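Day 11 of teaching a simulated robot to tidy a house by remote control, and I have opinions now. Thread!

Quick catch-up for anyone new: I wear the headset, hold two controllers, and the robot's arms copy mine. Every run gets saved as a demo. I need 100 good ones for this task and I'm at 43.

The task is picking up a cloth sack. Sounds easy, right? My first 13 tries all went in the trash folder because I kept coming in way too fast and bumping the thing with the back of my wrist.

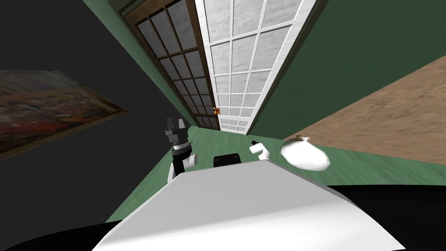
Sabine Lenz (she's done way more of these than me) told me to go for the knot and forget the round part. Huge difference! The gripper needs something narrow to close on, and my hand kept wanting to scoop from underneath like I would at home.

Other thing I learned — slow down before contact, then don't stop. If I hover and think about it, the policy learns to hover too. We had one in September that would reach out and just hang there forever, and yep, those were my demos.

Also my left arm gets lazy when the right one is busy. Telma Olivares noticed it in the replays and now I can't unsee it.

Taking a break for coffee and shoulder stretches, then back in for number 44. If you've done two-arm teleop and have tips for depth, please send them my way!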